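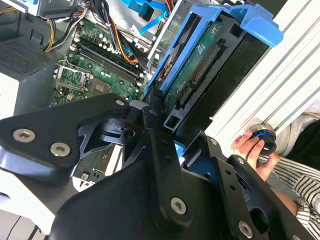
*Memory slots, an open socket, and one human hand.*

I have a position on home robotics that has made me unpopular at Padia, the shared workshop where I pay dues and store more cable than I own devices. My position is that the arm is the least interesting thing on the bench. I say this as a person who spends most evenings there standing next to the arm.

Our project is called Polard, for reasons that seemed good in October. The goal is a robot that can take parts out of an old desktop computer and put them back. Any 12-year-old with a free afternoon can do this, which several parents of 12-year-olds have mentioned to me.

Salamatu Sani wrote most of the software. Fatima Oyewole does the mechanical side and has opinions about screws. I was brought on for general enthusiasm and have since moved into fixtures, a department I founded and staff. 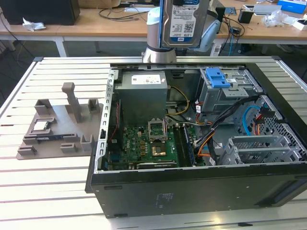

*Hard drive up, processor and a stick of memory parked on the fixture.*

People who visit look at the drive in the air. It's a good look, I admit. A disk held over an open case has some of the drama of a crane over a building site. Then they ask how the software works, Salamatu tells them, and everyone nods for a while.

What I'd like them to look at is the gray thing on the left. It's a printed plate with pockets and a post, it has no motors, and it doesn't know any Python. It is on version 13. The first one was a flat tray, on the theory that a part can be set down anywhere and picked up again later. A part can be set down anywhere. Picking it up later means finding it, and finding it means Salamatu staying until midnight to explain to a camera what a processor looks like when it has slid half an inch and turned a little. With a square pocket, the processor is where the pocket is. I'm not sure why this took us 12 tries.

My argument, then, is that home builders badly overrate cleverness. We'll spend 300 hours teaching a machine to cope with a mess and resent one hour spent making less of a mess. I have seen people in our building treat a bracket as an admission of defeat. If the robot were any good, the thinking goes, it wouldn't need one. By the same logic a good carpenter wouldn't need a vise.

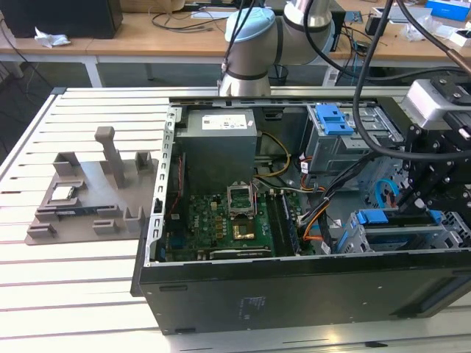 *Arm behind, gripper at right, tray at left. The desk is a separate project.*

Salamatu disagrees, and since she'll read this I should put her side fairly. She says every pocket I print is a promise that the world will hold still, and the world hasn't signed anything. Bring in a different computer with a different latch and my beautiful plate is a coaster. A machine that can only work in a room arranged for it is a very expensive drawer organizer. She has said "drawer organizer" to me more than once, in front of guests.

She's right about the different computer. We tried one, and I went home early.

Still, I notice that the people who tell me to design for the messy world do their own soldering on a nice clean mat with a clamp. We all arrange the room. Kitchens have counters at counter height. The computer case itself is a fixture: slots in rows, keyed connectors, a bright blue handle on the drive cage so that somebody in a hurry would grab the right thing. A lot of engineers I'll never meet made that box easy for hands, and I don't see the shame in making a tray easy for a gripper.

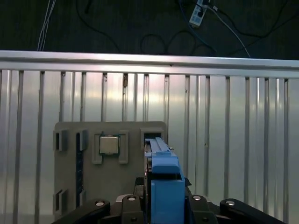 *Blue part, gray slot, very little room for opinions.*

Fatima's view is that both of us talk too much. She cares about the last half inch, where the part meets the slot and the theories stop being available for comment. There, she says, a looser slot forgives the arm and a tighter one holds the part, and you have to choose. She wants a chamfer on every opening. I had been leaving them off because they looked fussy.

So version 14 will have chamfers. Salamatu wants a blank area on it too, with no pockets, so her code has somewhere to be clever. I've agreed to a blank area. We are still discussing how big.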